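Re: [robots-at-work] Open day at Itelstead, who went?
From: Shirley Marchand
To: robots-at-work list

Gaétan Nguyen wrote:
> Went round Itelstead on Monday with the 6 o'clock group. Very
> impressed. The laundry demo alone was worth the drive. I'd say
> sorting and folding at home is solved in a couple of years, and
> Flukix will be the ones selling it. Did anyone else get to the
> front of the crowd?

Gaétan, I was in the same group, and I came home a lot less sure than you did.

What we got was a talk, two short runs and a coffee. The talk had a slide saying 3000 practice grasps. Grasps of what? I asked Selina Schwaiger, who was presenting, how many of those were socks and how many were tried on fabric the thing had never handled. She said she'd look it up. Fine, but that's the one number I drove out there for.

Also, both runs used items the staff picked. I'd like to see it go through a basket that somebody's teenager filled. Socks are a fair test if you pick nasty ones: soft, inside out, stuck to a bedsheet. One blue sock on its own proves very little to me. I've run a hotel linen room and the single sock was never my problem.
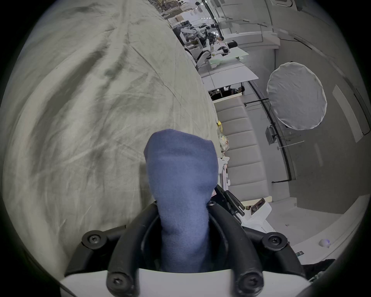

Daryna Vasylenko

Daryna put that one on the open day page, and I think it's the most useful thing there. You get the blue sock down in the black gripper mount, the big crumpled pale sheet right next to it, and the robot arms over on their work surface. Look at the lint on the plastic near the screws, too. Who cleans that, and how often? It wasn't in the talk.

I'm not saying don't go. Seo-ah Sung told me there's another one in March and they may let visitors bring their own washing. If so I'll bring fitted sheets. Does anybody have the failure numbers from the Kilidness visit? I never got the handout.

Shirley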